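I stopped drinking in April, and the part I missed most was holding a glass of something bitter at the end of the day. Seltzer didn't do it for me. Juice made me feel like I was six. So I started boiling gentian root and orange peel in my kitchen, and after a lot of really awful batches (sorry, neighbors!) I ended up with Lillel, the alcohol-free bitter aperitif we now sell here at Sallitz.

## What it is

Lillel is a concentrate. You pour a little over ice, top it up with soda water, and you've got a long, dry, slightly piney drink that takes a while to finish. I wanted it slow on purpose, as I tend to gulp anything sweet.

There's no alcohol in the recipe at any stage. Plenty of zero-proof drinks start out as wine or spirits and have the alcohol taken out afterward, and some of those keep a trace of it. We steep everything in hot water and vegetable glycerin, so there's nothing to take out.
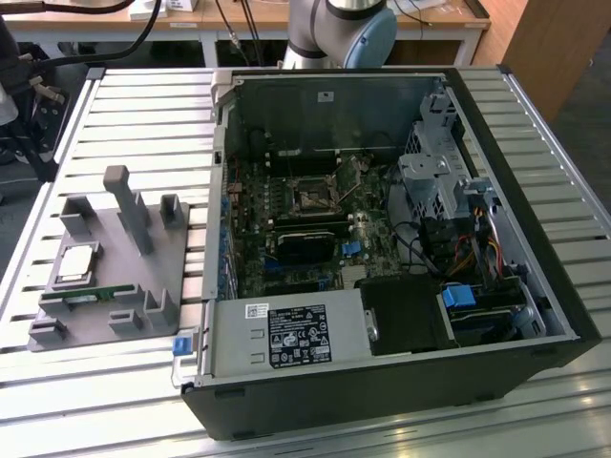 The glycerin also gives it a bit of weight on the tongue, which I think is what most alcohol-free aperitifs are missing. It does make the concentrate cloudy when it's cold. Give the bottle a shake and it's fine.

## Two versions

**Lillel Dry** is the original. Gentian, bitter orange, rosemary, and a good amount of black pepper. Very bitter! If you used to order your drinks strong, start with this one.

**Lillel Tsao** is softer, with ginger and dried plum. I named it after the street where I rented my first kitchen, and it's the one my mother likes. It's good with hot water too, around bedtime.

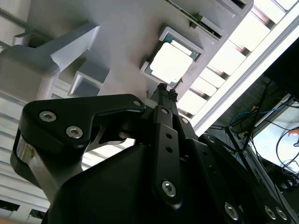 *Black bracket and silver screws, seen from below.*

## How to pour it

I use one part Lillel to 7 parts soda, in a tall glass with lots of ice. Some people like it at half that strength, and that's a perfectly nice drink. Please don't taste it straight from the bottle the way I did at my first market stall, unless you enjoy coughing in front of strangers.

Keep it in the fridge once it's open and finish it within 13 days. Without alcohol to preserve it, it really does go off, and you'll know by the smell.

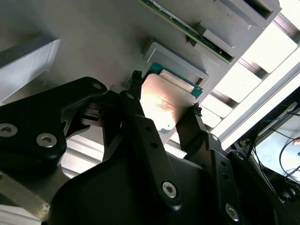

Hui-mei Kao wrote to us that she pours the Dry for the whole table at family dinners now, drinkers and non-drinkers alike, and that she likes not having to explain what's in her glass. She also asked for a smaller bottle to take along when she visits people. We're working on it, Hui-mei! The Briltbridge bottling line we use has a minimum run of 3000, so I have to save up a little first.

If you're cutting back after drinking heavily every day, please talk to a doctor before you stop. Quitting suddenly can be dangerous, and a nice bitter drink is no help with that. And if the taste of something cocktail-like makes you want the real thing, skip Lillel.

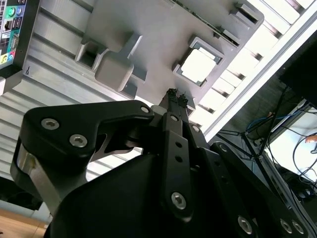
## Ordering

Both versions come in packs of 2, and you can mix them. Cheng-en Yeh packs the orders every morning, so anything that comes in before 9 a.m. usually leaves the same day. Put a note in the order box if you'd like the recipe card, which has my rosemary and grapefruit version on the back.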